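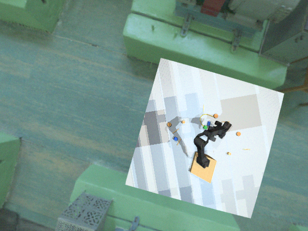

2019-12-28
Posted by tutier_bench in Robotics > Simulation

Random textures in sim: do they really replace a careful scene model?

I'm in a small lab at a college and we have a pick-and-place job to teach to a real arm. I have been training the policy in simulation only, because we get the real arm one afternoon a week and I don't want to spend it collecting demonstrations.

My first version was a faithful copy of our bench. I measured the table, matched the wood color, put the lamp where our lamp is, and modeled the camera mount. The policy did very well in sim. On the real arm it reached to the wrong side of the object most of the time, and twice it closed on nothing and carried the nothing to the bin.

So I switched to domain randomization. Every episode now gets a different table surface, a different background, different light and shadow direction, and a handful of loose objects dropped near the arm. The objects are simple: disks, cubes, thin sticks, a bit of bent wire. The backgrounds are whole environments, and some of them make no sense as a place to put a tabletop. I'm using a factory hall in a lot of them. The table surface gets a blocky patchwork of grays, or whatever the texture generator comes up with.

It is slower to train. After the same number of episodes the success rate in sim is lower than it was with the faithful scene, and my advisor is asking why we would accept that. I've generated 1000 scenes so far.

What I want to know:

Is the lower number in sim expected, and does it say anything about the real arm?

Does it matter that the backgrounds look nothing like our room? I could restrict them to offices and labs.

Should I randomize the physics too, or only what the camera sees?

I'm on the Wonddale simulator with the stock arm model, one fixed camera, color only, no depth.

Sjögren_fan

Yes, the lower number is expected. You made the task harder. The faithful scene let the network lean on things that never changed, such as the exact edge of the table or the way the shadow fell, and those were good clues until you took it to the real bench. With random scenes those clues are gone and it has to find the object itself. Comparing the two sim scores is comparing two different tests.

The number your advisor should look at is the one on the real arm. If you can't get much time on it, do a small fixed test. Mark 10 object positions on the bench with tape, run each policy over all of them, and write down for every trial whether it reached the object, whether it gripped it, and whether it got to the bin. Keep those three apart. When we only logged final success we lost weeks, because a policy that reached well and gripped badly looked the same as one that wandered off. Use the same positions for every policy and don't move the lamp between runs.

I would also build a second sim test set that the policy never trains on. Hold back some textures and some backgrounds completely. If the score falls a lot on the held-back set, you don't have enough variety yet and more training on the same scenes won't fix it. That check costs you no arm time.

On backgrounds: leave the odd ones in. They don't have to be believable. A factory behind the table is fine, because all you are asking of it is to be something the policy learns to ignore. If you restrict the set to labs, you are back to guessing what your real room looks like to the camera. I did restrict mine once, to indoor rooms with plain walls, and the policy got worse whenever a person walked behind the bench in a bright shirt.

What does need to be right is the geometry. The camera position, the field of view and the arm's size should be close to the real ones, and then you jitter them a little around those values. A camera that is off by a few degrees in every single scene will give you just the kind of wrong-side reach you describe. I'd check that before anything else – it may be that your first version was better than you think and had a bad camera pose.

warkik_user38

Just use real data. Sim is a waste of time for pick and place. Teleoperate it for an afternoon and fine-tune.

gray_tile

I agree with most of what was said in the long reply and want to add something on physics, which it skipped.

Split it by what fails. If the gripper goes to the wrong place, that is vision or calibration, and changing friction won't help. If it goes to the right place and the object slips or gets pushed away, randomize physics: friction, object mass, and a delay on the commands. The delay is the one people forget. Our real arm lagged behind the sim arm and the policy kept correcting for an error that was already being fixed, so it shook near the target. Adding a random delay in training took the shaking out.

Add these one at a time if you can stand the wait. We turned on everything at once in September and got a policy that barely moved, and had no idea which setting did it. The mass range was far too wide. Start narrow and widen it while the score holds.

About your loose objects. Check whether any of them share a color or shape with the target. Having some that do is good, as long as the target can still be told apart by something the camera can see. If the target is a cube and you scatter cubes of the same size and color, no policy can know which one you meant, and you are training it on a coin toss. Thin things like sticks and wire are useful clutter but can do strange things in contact if your time step is large. Pause an episode now and then and see if any of them are jumping around or sinking into the table.

As for using real data, a small amount on top of the randomized policy is worth having. I wouldn't start there with one afternoon a week.

Comments

tutier_bench: Thanks. Checked the camera first. The pitch was wrong in the sim, so that part is my own mistake. Regenerating the scenes with the corrected pose and a small jitter.

gray_tile: Keep the old policy and run it on the taped positions too. You want that number for the write-up.

tutier_bench: Will do. I'm holding back a set of textures as well.

mesh_and_bolt: Does the patchwork need to be that coarse? Mine are all smooth gradients and I wonder if I'm missing something.

Sjögren_fan: Mix them. Gradients, blocks, noise, plain colors. I don't know of a best one, and for us the mix did better than any single type.

warkik_user38: Still say real data.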